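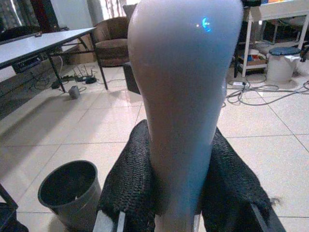
Home Rooms Fixing Cleaning Moving Out Search

Getting the cables off the floor under a TV table

Posted by Dede Ankrah, 18 September 2023

A table with thin metal legs is a lovely thing until you plug something in. There's no back panel and no drawer, and everything you own with a wire on it ends up on display to anyone sitting on the floor. At my place that means toddlers and me.

I did ours over one evening, and then did it again the following evening after finding out what I'd done wrong. What follows is mostly the second evening.

What you need

Hook-and-loop ties, the kind on a roll that you cut yourself. Masking tape and a pen. A power strip with a switch and holes in the back for hanging. A wire tray or a couple of adhesive hooks. Rubbing alcohol and a rag. A flashlight, or a phone in your teeth.

Don't buy the zip ties. You will be proud of them for a month, and then you'll get a new box from the cable company and be under there with nail scissors.

Before you unplug anything

Label both ends. I know. Everyone skips this and everyone regrets it, and I skipped it the first time too, which is how I spent twenty minutes watching a blank screen with the sound working perfectly.

Fold a short strip of masking tape around the cable so it makes a little flag, and write what it is on both sides. Write "TV power," not "black one." They're all the black one.

Take a phone picture of the back of each box as well, with the plugs in. If your box records shows, check that it isn't recording one. My cousin Josefina Zúñiga still brings up a certain season finale.

Pull it all out

Switch off the strip, unplug everything and move the boxes up onto the table. Now drag the whole nest out onto the floor where you can see it.

Sort it into cables that are attached to something and cables that have just been living there. Ours included a phone charger for a phone I don't remember and a long gray lead that fit nothing in the house. Henrik Oltmanns, upstairs, told me to keep that one in case. It's in case in his apartment now.

If you're on tile, sweep and mop while the space is clear. Dust collects in the grout lines and you'll never have a better chance. Let it dry fully before a plug goes anywhere near it. Go and have some tea.

Mount the strip first

This was my mistake on evening one. I bundled all the cables beautifully and then discovered that none of them reached the strip's new home.

Decide where the strip goes, then work outward. Under the tabletop at the back is best, near whichever leg is closest to the wall outlet. If your table is solid wood you can use short screws, and do measure them against the thickness of the top, unless you want a small spike where you put your coffee. With a hollow or very thin top, use a clamp-on tray. Mine is a Maltberg and has stayed put, though the instructions were one drawing and a lot of optimism.

Adhesive hooks work for the light stuff. Wipe the underside with alcohol, press hard for longer than seems reasonable, and leave them overnight. A power strip full of adapters is too heavy for them. I have heard the noise it makes at 3 a.m.

Put the boxes back

A set-top box or receiver gets warm, so leave a hand's width of air above it and at the sides. Don't stack things on it. Don't wrap spare cable on top of it either, however neat it looks.

If it sits on a lower shelf, turn it so you can get at the back without lying down. You'll be grateful the next time someone on the phone asks you to turn it off and on.

Bundle, loosely

Plug everything in and turn it on. Check picture and sound now, before a single tie goes on.

Then gather the slack. Make wide loops, bigger than your palm, and tie each one in the middle. Tight little coils are hard on the cable where it bends. Keep power cables in one bundle and the antenna or network cable in another, mainly so you can take one out without undoing the rest.

Run one bundle down the back of one leg. Only one leg. Black cables on a black metal leg more or less vanish, and a tie every foot or so is plenty. If your legs are some other color, the fabric sleeves come in white and gray.

Leave enough slack at the bottom to pull the table out for sweeping. Everybody makes this too tight. You want to be able to move the table without also moving the TV.

The leftovers

Put the spares in one shoebox and close the lid. If the lid won't close, you have kept too many. Anything still in there and unlabeled by November goes to the electronics recycling bin.

Things people have asked

Sena Baidoo wanted to know if a basket on the floor would do. It would, if it has open sides and you don't mind sweeping around it. Don't use a closed box for a strip that's working hard.

Josefina asked how long it stays tidy. Ours has been fine since spring, apart from the game console, which gets carried off and brought back with its cable on the wrong side of the leg.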